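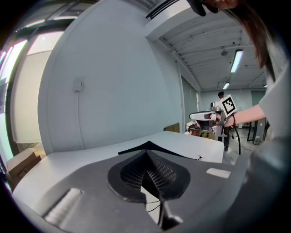 Can a player who has been taken off come back on in a Forsberg Cup tie this season?

Players can return in every round before the semi-finals, as long as their name was on the team sheet handed to the referee before kick-off. From the semi-finals onwards a substituted player stays off.

Home | Archive | Threads | Authors | Search

[league-list] Re: Rolling substitutes in the cup
From: Folke Halvorsen
Date: 2025-09-08

Hello all,

I have put the short version at the top so that those who only wanted the rule can stop there. The rest of this is a reply to Solveig's message, which I have quoted in pieces, with a few points other clubs have raised with me by phone.

Solveig Strömberg wrote:
> At Ulero we played the whole of last season on the
> understanding that rolling substitutes applied in
> the league only. Our manager has now been told by
> the Jilla secretary that they apply in the cup as
> well. I can't find it in the handbook. Is it written
> down anywhere?

It is written down, but in a bad place. The rule is in the cup section under "Conduct of ties", after the paragraph on match balls, and the heading on substitutes sits in the league section with no pointer to it. I have asked for the two to be linked in the online copy. The printed handbook will have to stay as it is until the next one is done.

The change was passed at the summer meeting. Ulero sent apologies for that one, so I can see how it was missed. The minutes went round afterwards but they were long and most of them were about floodlights.

> Second question. How many can we name? The league
> form has space for 16 and the cup form looks like
> the old one.

It is 16 in both, so the starting 11 and the rest on the bench. The cup form is the old one with fewer lines on it. Please write the extra names underneath in block capitals and have the referee initial them. New forms are being printed at Gokbridge and will go out with the draw for the next round. If a club would sooner type its own sheet, that is fine with me provided the shirt numbers and registration numbers are both on it.

A name can't be added once the sheet has been handed over. If somebody is stuck in traffic, put them down anyway. A player who is named and doesn't turn up costs you nothing, and a player who turns up and isn't named can't play. We had this argument at Jilla last season and I don't want it again.

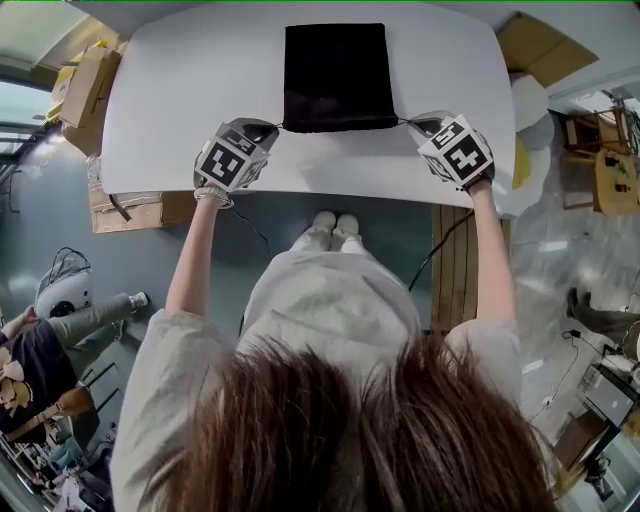
On the procedure for the change itself, the referees have asked me to pass on the following. The player coming off must be completely off the pitch before the replacement steps on, and both go by the halfway line. The exception is an injury, where the player may leave at the nearest point. Changes happen when the ball is out of play and the referee has waved the player on. Several teams have got into the way of swapping people during open play, as they do in the small-sided games, and that will be a caution from now on.

Goalkeepers may be rolled like anybody else. The referee has to be told, and the change has to be made at a stoppage. If an outfield player goes in goal they need a shirt of a different colour from both sides, so keep a spare in the kit bag.

> Third, what happens if somebody who has been sent
> off has already been replaced? Can the replacement
> stay on?

If the player was on the bench when they were shown the red card, the team on the pitch stays at full strength but that player takes no further part. If they were on the pitch, you go down by one as usual and can't make it up by rolling somebody on. I checked this with the referees' secretary before writing.

> Last thing, the fine for an incorrect sheet. Our
> treasurer thinks it has gone up.

It hasn't. It is still 50 for a first offence, paid to the league within the month. The figure of 500 that has been going about is the bond each club pays on entering the cup, and you get that back in full after your last tie if nothing is owing. I think the two were read out one after the other at the meeting and got mixed up.

Two other matters while I am writing.

The tie between Gokbridge and Jilla has been moved to Gokbridge's lower pitch. The upper one was reseeded in the goalmouths and their groundsman wants it left alone until the end of September. Kick-off is unchanged. The changing rooms are still the ones at the top, so allow for the walk, and please don't drive down the track - the farmer uses it.

Extra time is not played before the semi-finals. A tie that is level at the end of normal time goes straight to penalties. Any player named on the sheet who has not been sent off may take one, whether or not they were on the pitch at the final whistle. That only applies in the rolling rounds. In the semi-finals and the final it is the players on the pitch at the end and no others, and I will send a reminder to the clubs involved when we get that far.

If your club's contact for match nights has changed, please let me know off the list. I have had no reply from Ulero's old number, Solveig, so could you send me the new one?

Regards,
Folke Halvorsen
Cup secretary

Contact the list owner | Copyright remains with the authors of messages | Back to top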